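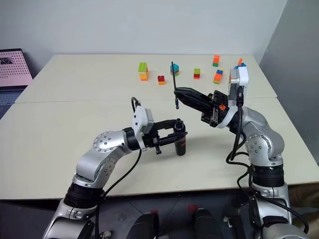
Most of what goes wrong in a small warehouse goes wrong at the door, one stock manager at Stukel told the authors, and the shelves merely show it later. The remark was made in reply to a question about lost goods, and it serves well as a starting point for this chapter, which deals with the receipt, recording and storage of stock.

Chapter 4
Receiving and Holding Stock

After studying this chapter you should be able to:
explain the difference between a delivery note, a purchase order and a goods received note;
calculate a simple reorder level;
describe two methods of valuing stock and state when each is suitable;
carry out a cycle count and record any difference found.

4.1 Why stock records matter

Stock is money in another form. A firm that buys goods has parted with cash, or has promised to do so, and will not see that cash again until the goods are sold. In many trading businesses stock is the largest current asset on the balance sheet. An error in the stock figure therefore passes directly into the profit figure, and from there into the tax calculation.

Consider Rieger, a wholesaler of household fittings. In April its records showed 1,302 door hinges of one type. A physical count found 300 fewer. Some of the missing hinges had been sent to a customer without a dispatch note; others had never arrived, although the supplier's invoice had been paid in full. Both faults could have been found on the day they occurred if the paperwork had been compared with the goods.

4.2 The receiving procedure

When a delivery arrives, the receiving clerk compares the delivery note with the purchase order. The goods are then checked for quantity and condition. Only after this check is a goods received note prepared, with one copy going to the accounts department and another kept in the stores. The supplier's invoice should not be passed for payment until all three documents agree.

Where goods arrive in sealed cartons and cannot be opened at once, the clerk signs for the cartons alone and marks the note "contents unchecked". The check must be completed within the period allowed by the supplier's terms, after which a claim for short delivery may be refused.

4.3 Reorder level

The reorder level is the quantity at which a new order should be placed. It is found by multiplying the highest expected daily usage by the longest expected delivery time in days. Ostier, a maker of garden furniture, uses no more than 73 brackets a day and waits no longer than eight days for a delivery. Its reorder level is 584 brackets.

Setting the level too low leads to delays in production. Setting it too high ties up cash and space, and goods held for long periods may spoil or go out of fashion. Lumoteck, whose case is studied in section 4.6, held 2,600 lamp shades of a discontinued pattern for three years before writing them off.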